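About Porncombe Alterations

Clothing repair and tailoring in Stutham
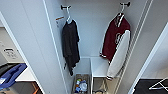 Porncombe Alterations is a two-person shop at 56 Peñalver Street. Kazimiera Kalinowski opened it after eleven years of sewing for a uniform supplier, and Ramiro Vallejo joined when the coat and jacket work got to be too much for one pair of hands.

Most of what we do is everyday work: hems, zippers, waistbands, worn elbows, torn linings. We also take in and let out suits, shorten sleeves from the shoulder, and rebuild pockets. We do not work on leather, fur or wetsuits. For wedding clothes, please book by the end of June if you need them for the fall.

Every item is pinned on you before we cut anything. If you would like to bring the shoes you plan to wear, please do – it makes a difference to pants and long skirts. Prices are agreed at the fitting and written on your ticket. If we open a seam and find more damage, we call you first.

A plain hem is usually ready in 2 working days. Linings take longer, and so does anything that needs thread or fabric ordered in.

In the back room we run a small mending class under the name Mamemico. Kazimiera teaches hand stitching and Ramiro covers machine basics. Beginners are welcome, and machines are provided.

The shop opens at 9 a.m. Street parking is free after 4 p.m. To ask about a repair, stop by or leave a message at extension 1659.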